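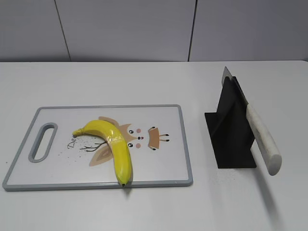

Chapter 4
Keeping Food Safe at Home

In this chapter you will learn:
how bacteria get from one food to another
why kitchen surfaces matter
how to choose and look after a chopping board
how fruit and vegetables change after they are picked

Key words: bacteria, cross-contamination, ripening, shelf life, use-by date

4.1 Why food goes off

All fresh food changes with time. Milk turns sour, bread grows mould and lettuce goes limp. Some of these changes come from inside the food itself. Others are caused by bacteria, yeasts and moulds, which are found in soil, in water, on our skin and on almost everything we touch.

Most of these tiny living things do us no harm. A few can make people ill. They need four things to grow: warmth, moisture, food and time. Take away any one of them and growth slows down or stops. A fridge takes away warmth. Drying takes away moisture. Eating food soon after it is cooked takes away time.

You met the main groups of bacteria in Chapter 3. If you are not sure of the difference between a bacterium and a mould, read that section again before you go on.

4.2 Surfaces in the kitchen

Bacteria cannot walk across a room, but they are easily carried. When raw chicken is cut on a board and the same board is then used for salad, bacteria from the chicken can reach the salad. This is called cross-contamination. The salad will not be cooked, so there is nothing to kill them.

Chopping boards are sold in wood, plastic, bamboo and glass. Each has its good and bad points. Wood is kind to knives but should not be left to soak. Plastic is light and can often go in a dishwasher, though deep cuts in it are hard to clean. Glass does not scratch easily, but it blunts knives quickly.
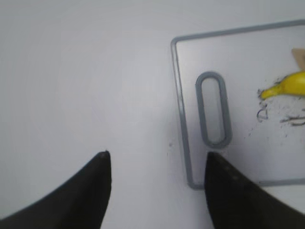 Figure 4.1 A white plastic chopping board with a raised grey rim.

Whatever the board is made of, wash it in hot water with washing-up liquid, rinse it and stand it up to dry. A board left flat on a damp worktop stays wet underneath. Replace it when the surface is badly scored. Many kitchens keep one board for raw meat and another for food that is ready to eat.

Case study: the school kitchen at Mindirbridge

Hazel Abernathy runs the kitchen at Mindirbridge School, which serves 200 lunches a day. Preparation begins at 7 a.m. Raw meat is handled at one end of the room and salads and fruit at the other. Boards are washed between jobs and checked at the end of each half term. At the last check in December, 17 boards were thrown away. Most had deep knife marks near the middle, where people tend to cut.

The kitchen also keeps a fridge log. The temperature is written down twice a day, and any reading above 5 °C is reported at once.

4.3 Fruit after picking

Fruit is still alive when it reaches the shop. It takes in oxygen, gives out carbon dioxide and slowly uses up its stores of starch and sugar. Some fruits, such as apples, pears and bananas, go on ripening after they are picked. Others, such as grapes and strawberries, do not.

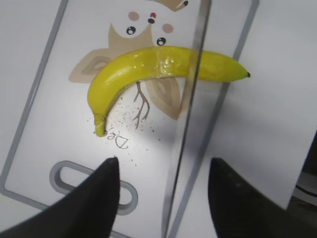 Bananas are usually picked green and shipped cool. As they ripen, starch turns to sugar and the green colour in the skin breaks down, so that the yellow shows. Later the skin develops brown spots and the flesh becomes soft and very sweet.

Ripening fruit gives off a gas called ethene. Ethene makes other fruit nearby ripen faster. A hard pear kept in a paper bag with a ripe banana will soften sooner than one kept by itself.
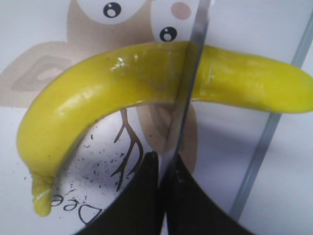
Cold slows ripening, but not every fruit keeps well in the fridge. The skin of a banana goes dark in the cold even when the inside is still good to eat. Tomatoes lose some of their flavour. Apples and grapes keep well at low temperatures.

Before you go on

1. Write down the conditions bacteria need to grow.
2. Explain in your own words what cross-contamination means.
3. Find out where raw meat is kept in your fridge at home. Is it above or below the other food?
4. Turn to the table on page 69 and list the fruits that should be stored apart from bananas.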